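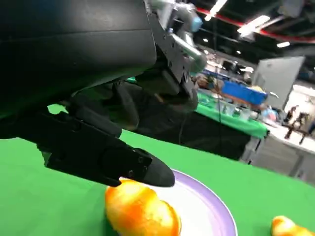

Un lecteur objectait, après notre premier article sur le sujet en juin, que monter deux effecteurs différents sur un même robot d'atelier revenait à doubler les pannes sans doubler les capacités, et qu'un amateur ferait mieux d'acheter deux pinces identiques. Eglė Org a lu la remarque. Elle la juge recevable sur le premier point.

« Pour les pannes, il a raison, dit-elle. J'ai deux jeux de pièces, deux bus, deux procédures d'étalonnage. La pince, je la connais par cœur. La main, je la démonte encore avec le schéma ouvert à côté. »

Le projet s'appelle Skanthorpe. Il est installé à l'atelier partagé de Grovov, dans un hall où plusieurs équipes se répartissent les tables. À gauche, une main à cinq doigts ; à droite, une pince à deux doigts. Entre les deux, une tâche qu'Eglė Org qualifie elle-même de peu spectaculaire : prendre un petit pain et le poser dans une assiette, puis recommencer avec l'autre.

Le choix de la tâche a précédé celui du matériel. Elle voulait un objet déformable, sans face plane, de forme assez irrégulière pour que la prise ne soit jamais exactement la même d'un essai à l'autre. « Avec un cube, on mesure surtout la qualité de sa trajectoire. Le cube pardonne beaucoup. Si on arrive deux millimètres à côté, il pivote, il s'aligne entre les doigts, et on note un succès. Avec un objet mou, le doigt s'enfonce, et la position qu'on croyait connaître n'est plus la bonne. »

La première version de la pince fermait en position. On lui donnait une ouverture cible, elle y allait, et l'effort résultant dépendait de l'épaisseur de ce qui se trouvait entre les doigts. Cela fonctionnait sur des pièces rigides de cote connue. Sur les pains, l'écrasement était excessif dans un cas et la prise glissait dans l'autre, parfois avec le même réglage. Elle est passée à une commande en courant, avec une limite basse pendant l'approche et une seconde limite, plus haute, une fois le contact établi.

« Le contact, je le détecte sur la vitesse. Quand les doigts ralentissent alors que la consigne n'a pas bougé, c'est qu'ils touchent quelque chose. J'avais essayé sur le courant seul, mais le frottement dans les articulations de la pince donne des pics qui ressemblent à un contact. J'ai eu des prises fantômes pendant tout l'été. »

La boucle tourne à 250 Hz. Elle aurait pu monter plus haut du côté de la pince, mais la main ne suit pas et elle tenait à une seule cadence pour les deux bras. Les variateurs viennent de chez Derton, achetés en lot. Deux d'entre eux chauffaient plus que les autres ; elle les a déplacés vers les articulations les moins chargées, ce qui n'est pas une réparation, précise-t-elle, mais le projet avance avec.

Elle insiste davantage sur la mécanique que sur le logiciel. Les doigts de la pince sont faits de plusieurs segments vissés, et la première campagne s'est terminée par une vis desserrée qui ajoutait du jeu au bout du doigt. Le défaut ne se voyait pas à l'arrêt. Il se traduisait par un léger décalage de la prise, toujours du même côté, qu'elle a d'abord attribué à l'étalonnage du poignet. « J'ai refait l'étalonnage trois fois. Trois fois le même résultat, à un cheveu près. J'aurais dû m'arrêter à la deuxième et prendre un tournevis. »

Depuis, toutes les vis des doigts reçoivent du frein-filet moyen et un trait de marqueur qui chevauche la tête et la pièce. Le contrôle se fait à l'œil avant chaque série. Le carnet de l'atelier comporte une colonne pour cela, remplie de croix, avec une seule ligne laissée vide, celle d'un soir où elle était pressée. Elle a écarté les essais de ce soir-là.

Le décompte actuel porte sur 197 essais complets, c'est-à-dire des séquences où les deux pains partent de la nappe et où chacun doit finir dans l'assiette. Elle refuse de donner un taux de réussite unique. Les échecs de la main et ceux de la pince n'ont pas la même nature, et les additionner lui paraît trompeur.

« La pince rate tôt. Elle arrive mal placée, elle pousse l'objet, on le voit tout de suite et on arrête. La main rate tard. Elle prend presque tout ce qu'on lui présente, elle soulève, et c'est au moment de lâcher que ça se complique. Un doigt s'ouvre après les autres et le pain part de travers. » 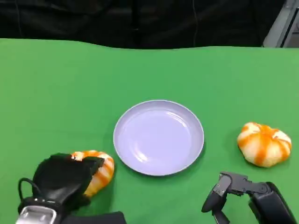

L'ordre des opérations a donc été revu. Au départ, les deux bras travaillaient en même temps, chacun de son côté, avec une zone interdite autour de l'assiette que l'un ne pouvait occuper qu'après le départ de l'autre. Le principe était correct sur le papier, mais la zone devait être large, à cause de la main, dont l'encombrement change selon la position des doigts. Les bras passaient une bonne partie du cycle à s'attendre. La version en service donne la priorité à la gauche : la main prend et dépose, puis la pince, déjà ouverte et maintenue au-dessus de la nappe, termine son approche.

L'attente de la pince ouverte a posé un problème inattendu. Maintenue en position, bras tendu, elle descendait lentement sous son propre poids, de quelques millimètres, assez pour frôler le tissu. La compensation de gravité avait été calculée avec la masse annoncée de l'effecteur, sans les câbles ni les vis ajoutées. Eglė Org a pesé l'ensemble sur une balance de cuisine et corrigé le modèle. « C'est la première chose qu'on devrait faire et c'est écrit dans toutes les notices. Je l'ai lue, la notice. J'ai mis la valeur du catalogue quand même. »

La nappe verte, elle, est restée après un débat assez long avec les autres usagers de la table. Le tissu glisse. Il fait des plis quand un doigt accroche, et un pli sous l'assiette suffit à l'incliner. Une plaque rigide peinte de la même couleur aurait réglé la question. Elle a gardé le tissu pour une raison de coût au début, puis par choix : les doigts peuvent toucher la surface sans dommage, et un contact accidentel se solde par un faux pli au lieu d'un segment à remplacer. Le fond noir derrière la table vient du même raisonnement, il se range en quelques minutes et l'atelier récupère la place.

Interrogée sur la sécurité, elle répond par une liste plutôt sèche. Arrêt d'urgence à portée de main, des deux côtés. Couple limité par le variateur et non par le programme. Aucun démarrage automatique après une coupure. Vitesse réduite dès qu'une personne se trouve devant la table. Elle ne croit pas beaucoup aux barrières logicielles écrites par celui ou celle qui écrit aussi les trajectoires. « On a tendance à desserrer ses propres limites le soir, quand il ne manque plus qu'un essai. »

Les câbles occupent une part du travail que les visiteurs sous-estiment. Celui de la main fait une boucle libre au niveau du poignet. Trop court, il tire sur le connecteur quand le poignet tourne ; trop long, il traîne et déplace ce qu'il rencontre. Elle a fixé la longueur en faisant tourner le poignet à la main jusqu'aux butées, dans les deux sens, puis en ajoutant la largeur d'un doigt. Le connecteur d'origine a tout de même lâché. Son remplaçant, commandé chez Siliņa, possède un verrou et n'a pas bougé depuis.

Reste la question de l'usure. Un banc séparé, réduit à un moteur et à une paire de doigts, ouvre et ferme sur une cale en mousse. Il a passé 2 000 cycles sans dérive mesurable de l'ouverture, ce qu'elle considère comme un début. La main n'a pas subi le même traitement, faute de pièces de rechange en nombre suffisant. Si un tendon casse sur le banc, il n'y a plus de main sur le robot.

À la date de notre entretien, le 13 novembre 2025, elle préparait le transfert du programme de dépôt vers une version où l'ouverture des doigts est échelonnée volontairement, du petit doigt vers l'index, le pouce en dernier. L'idée lui est venue en regardant ses propres gestes au moment de poser un fruit. Les premiers essais à vide sont propres. Avec un objet, elle n'en dit rien encore.

Quant à l'objection du lecteur, elle y revient en fin de conversation, sans qu'on la relance. Deux pinces identiques auraient donné un robot plus simple, prêt bien plus tôt. Elle aurait eu moins de choses à comparer. « Ce qui m'intéresse, c'est de donner le même pain aux deux et de regarder où chacune se trompe. Pour ça il en faut deux différentes. S'il veut construire la version à deux pinces, je lui envoie les plans du doigt, ils sont à jour, y compris les vis. »

Les plans en question sont disponibles sur demande auprès de l'atelier de Grovov. La nomenclature indique les références des variateurs et celle du connecteur verrouillable. Le fichier de la main suivra quand l'étalonnage du pouce sera documenté – Eglė Org n'a pas voulu avancer de date.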